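# Recording sim demos – FAQ

Last touched in August. Ask Sigrun Dalen if something here is wrong, she owns the Cilero task list.

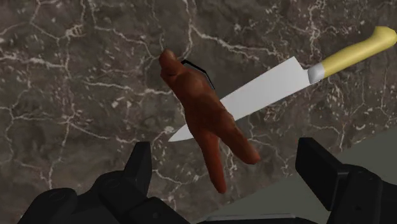 Cilero is the two-arm kitchen set. You drive both grippers from the desk rig, the sim records, and the recording goes to training if it passes review. Most of the tasks are pick, move, set down. Before you start, look at what is lying on what. If the knife is under the root, with the blade showing out both sides, the root moves first. Don't pull the knife out from under it. We threw out a lot of takes over that one.

**How many demos do I owe per task?**

200 per task, per operator pool, not per person. The counter on the Pakel dashboard shows what's left. Once it hits zero, stop – extra ones don't get used and they slow down review.

**How long is one session?**

84 minutes on the rig, then a break. Yes it's an odd number. It's how the booking slots divide up. If you're tired before that just log out, tired demos look tired.

**What counts as a good demo?**

- one smooth try, start to finish
- grippers end up open and clear of the objects
- no big pauses (up to 3 seconds is fine)
- nothing shoved off the counter
- object ends inside the target zone, upright if the task card says upright

Doesn't have to be pretty. Doesn't have to be fast either.

**I missed the grasp and tried again. Toss it?**

Keep it. Press R so it gets the "recovery" tag. The policy needs to see what to do after a miss, and if every example is perfect it has no clue. But one retry only. Two or more, discard.

**Can I drop things from a height?**

No. Lower it until contact, then open. Drops bounce differently every time and the success check gets confused.

**Which arm should I use?**

Closest one, unless the card names an arm. Please don't do everything right handed!! The Björklund batch came back almost all right arm and the trained model basically forgot it had a left one. We had to record half the set over.

**Where do I grab the lumpy stuff?**

Across the thickest part of the body. Not by a thin end, it swings around and you lose it when you lift. If the shape is forked, keep the fingers out of the gap. Vary your approach angle a bit between takes, small changes are plenty.

**And knives?**

By the handle, always, even in sim where nothing can get cut. We want the same habit to carry over to the real arms. Close on the handle, lift straight up, then turn. Handing over from one gripper to the other is its own task (card 12), don't sneak it into the others.

**The scene looks different every time I reset. Bug?**

No, thats on purpose. Positions, counter texture and light get shuffled at reset. Sometimes you get a dark veiny counter that's hard to read depth on. Use the side view, key V.

**Can I reset until I get an easy layout?**

No! Please. Only reset if the layout is really impossible – object stuck inside another object, or out of reach of both arms. Then press X and pick a reason from the list. If we only have easy layouts, the model only does easy layouts. Resets are logged and Sigrun does look.

**Objects are shaking or sinking into each other.**

Physics glitch. Let go, wait a second. If it settles, carry on. If not, X and "unstable". Don't try to save it, the forces in the log will be garbage.

**My gripper lags behind my hand.**

Check the frame counter in the corner first. If its low, close the browser, close everything. Still bad – restart the Grudside client, not the whole machine. Restarting the machine loses your calibration and then you're redoing that too.

**Do I write the text instruction myself?**

Yes, one line, after each block of takes. Plain words. "Move the root off the knife" is good. "Manipulate item A" is not. Say it a few different ways over the session, that helps.

**Who reviews, and what if mine get rejected?**

Another operator, never you. Rejected takes go in your Pakel inbox with a note. Not a black mark, everybody has some. If you think the reviewer got it wrong hit "second look" and it goes to Sigrun.

**Can I delete a take after upload?**

Not yourself. Flag it and say why. We keep the failed ones in a separate folder for the success classifier, so please mark them as failed and don't just skip the upload.

**Where do real-arm demos go?**

Different project, different form. Don't put them in the Cilero folder. Rig bookings for those are on the sheet by the door.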